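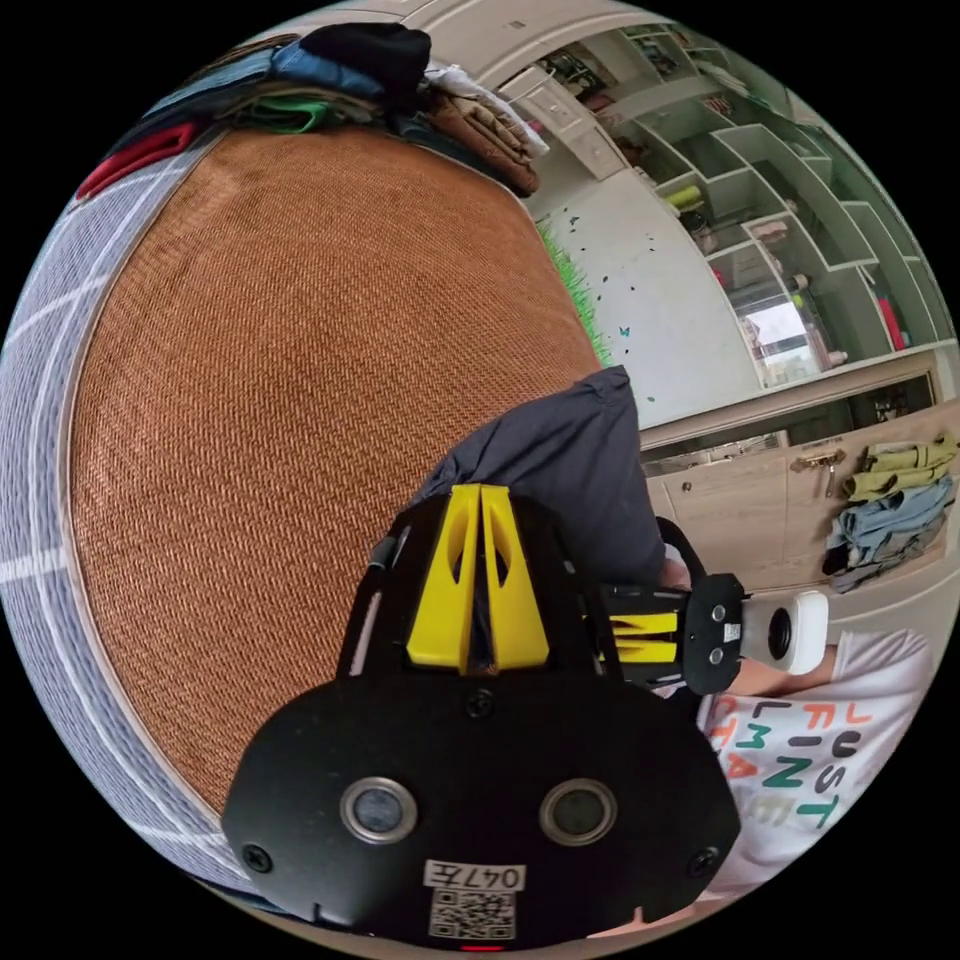 October, evening: bedroom, second pass

Started at 4 p.m., stopped a little after 9. Five hours for one room is slow, but I was sorting by fiber as well as by season this time and the labels take a while to read. Half of them have washed out to nothing.

Status of the clothes. Folded and piled, not yet put away. I went back to the flat third-fold for T-shirts after the rolled method failed over the summer. Rolled shirts hold fine in a full drawer, but once a few are taken out the rest lose side pressure and open up. Folded ones stay where they are put. Fold width is set by the drawer, which is 16 inches inside, so two stacks side by side with a small gap. Anything wider catches on the runner.

The JUST FINE shirt stays out of the sort. It is a working shirt now and goes straight from the wash to the hook.

Knits: all moved to the lower shelf. No hangers for knits again. The green cardigan grew at the shoulders last winter and I have not been able to steam it back. Babita Dixit says to soak it in cool water, roll it in a towel and dry it flat with the shoulder seams pushed in by hand. I will try it on the cardigan before the good sweater.

The woven mat. I spent more time on this than on any single drawer. The herringbone collects lint along the diagonal, and a brush run straight across only packs it down. What works is the soft nozzle at low suction, following one leg of the weave and then coming back along the other. Two passes each way. Then a cloth wrung out as hard as I can manage, same directions, and no sitting on it until morning. I left the edge binding alone except for a dry toothbrush. The brown hides dust well and the copper does not, so I judge by the copper.

I looked up the care sheet again. Mine came from Skonden and the sheet gives one line on cleaning and four on returns. It does say to turn the mat end for end every season. I had not done that since spring. Done now, and the small dip is at the far end where I don't put any weight.

Gray grid fabric: washed on its own at low temperature last week, line dried. The white lines are a good check for whether it is lying square. If the lines run parallel to the long side at both ends, the fabric is not twisted underneath. Tonight it was out by the width of a finger at one corner, which I fixed by lifting and re-laying the whole piece. Pulling at a corner moves the error to the opposite one.

Closet rail. Measured the sag with a string pulled tight from end to end: 9 mm at the center with everything hung. With the winter coats off it came back to almost nothing, so the rail is not bent for good, it is overloaded. The brackets are Siltier, the plain ones, and they are tight in the wall. A third bracket at mid-span would deal with it. I have the screws. I do not have the bracket. Until then the two heavy coats go on the back of the door — one each side of the hook, so the door still closes.

Storage boxes. The Trirkeck box has a split lid and I have taped it twice. It can hold bags and belts, nothing that needs to stay clean. The better box takes the summer linens. I weighed out the cedar chips at 300 g and split them between two cloth pouches, one low and one near the top. Last year I had all of it at the bottom and the upper layers smelled of box. The chips had gone faint, so I sanded a few of the bigger ones and the smell came back.

Set aside to leave the house: the stiff jeans, a belt with a cracked buckle, three pillowcases with no partners, the raincoat that is only a raincoat for the first ten minutes. They go to the Mwaipopo shop, which takes bedding on mornings only. Must check whether they want single pillowcases. If not, they become dust cloths.

Not done: the drawer of chargers and cords, the sock bag, the underside of the bed. The sock bag I opened and closed again.

Error to note. I lined the top drawer with the scented paper before wiping it, and had to lift it out and start over. Some of it tore along the fold. The torn piece is now in the bottom drawer with the seam at the back.

Room temperature was comfortable with the window open a hand's width. Knees sore from the floor work. Next time use the folded blanket from the start.

Tomorrow: put away the pile before anything else is washed, then the bracket, then the sock bag if there is daylight left.

2 comments
Share
16 shares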